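Blog > Parish Life > The Back Pew

On Being Certified Safe

2023-06-17
By Charmaine Gumede

I have now completed my safeguarding refresher, and I have a certificate with my name spelled two different ways on it to prove it. One version is at the top, in the fancy lettering, and the other is next to the signature. Between them they cover most of the possibilities.

Our church in Brostness asks everyone who helps with the kids, the homebound visits or the Saturday lunch to redo the training every few years. I do the visits. Mostly this means sitting in a warm living room in the Kerero apartments, being told I look tired and eating shortbread I didn't ask for. I had sort of assumed that anyone needing protection in this arrangement was me.

The old training was a binder. You took it home, you put it on the stairs, you brought it back with a ring from a coffee mug on page one, and you signed the sheet. The new one is a real evening in the hall with a real trainer, Konrad Zalewska, a retired school counselor with a very soft voice. We all had to lean in. By the break I had a crick in my neck and I was learning things, which annoyed me a little on both counts.
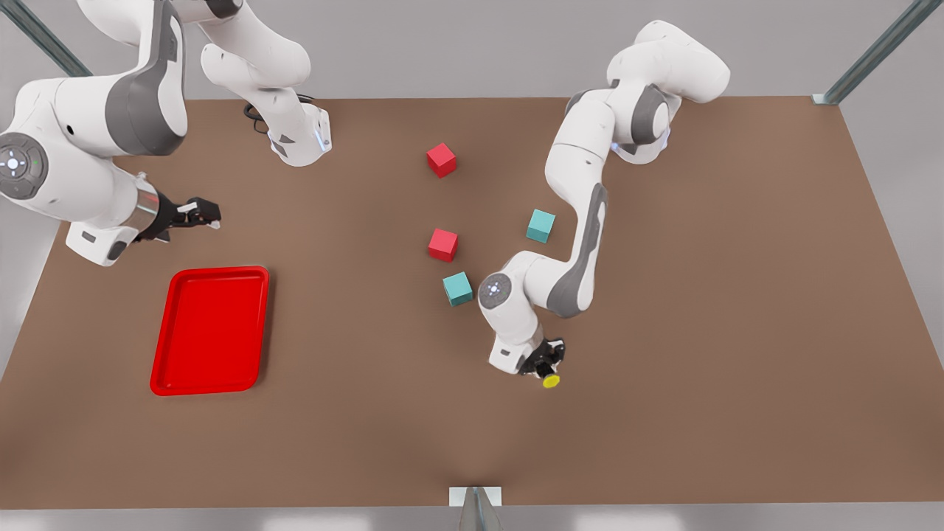 Konrad began with money. I came ready for the big grim topics, and we did get to those, but he spent the first half hour on gift cards, spare keys and "could you just pick up my prescription, dear, my purse is on the hook." Every visitor in the room went quiet. I have been in that purse. I've had my whole arm in that purse, looking for a ten, while its owner shouted directions from the bathroom.

The rule is that we write it down now. What we were given, what we spent, what the change was, both of us sign. I tried it out on Mrs. MacLeod the same week and she looked at me as if I'd asked for a blood sample. She has known me for 19 years. She signed, though, and then she checked my subtraction and found it wrong by a dollar, so we've both come to see the value of the policy.

The second thing I took home was about secrets. If someone tells me something worrying and asks me to keep it to myself, I'm not allowed to say yes. I say I'll listen, and that I may have to pass it on. We practiced this in pairs. My partner was our organist, who threw himself into the role of a troubled widower with so much feeling that I promised him total silence in under a minute. We had to start over twice.

There's homework too. The policy runs to 11 pages, and I read all of them on the bus, including the appendix on who may hold a key to the vestry cupboard. I still don't know what is in the vestry cupboard. The contact number for reporting a concern is on the last page, and Konrad made us put it in our phones before he'd let us have the lemon cake. Mine is saved under "Konrad cake," so I should probably fix that.

The next session is in August, for anyone who missed this one. Bring a sweater and sit near the front.

Older post | Newer post | Archive | About me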